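OK so the toy library at Clostham is getting a proper building block corner and I am way too excited about it. Short thread!

We were given a big mixed tub of chunky blocks last month and I've been sorting it in the evenings. 311 pieces. I counted twice - the first time I lost track when the phone rang.

My favorites so far are the odd shapes. Everybody loves a plain brick, but give me one with a curve on it and I'm happy for the whole night.

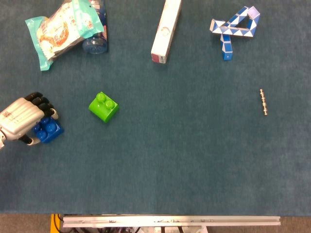
Jessie Paterson
Play room lead, Clostham Toy Library

Look at that lime green one! Two studs on top and a rounded side down low. It's a small brick and it would make a great nose, or the front of a boat, or a duck's chest (my son voted duck, so duck it is).

The blue is a good match for it too. I want to put those colors together in the starter bags, with a little card that says "what could this be?" and no instructions at all.

Also, can we talk about building on carpet? I used to be a table person. Then Bujar Stan talked me into trying a dark blue carpet, and I'm never going back. Bright bricks really pop on it and the clatter is so much softer - my ears are thrilled.

The one catch is tall towers. They wobble on carpet. Bujar says build wide first and go up after that, and he's right, though the four-year-olds do not care what Bujar says.

Starter bags go out in January. If you have chunky blocks sitting in a closet, I would love them, odd ones most of all. Drop them at the front desk and put my name on the bag!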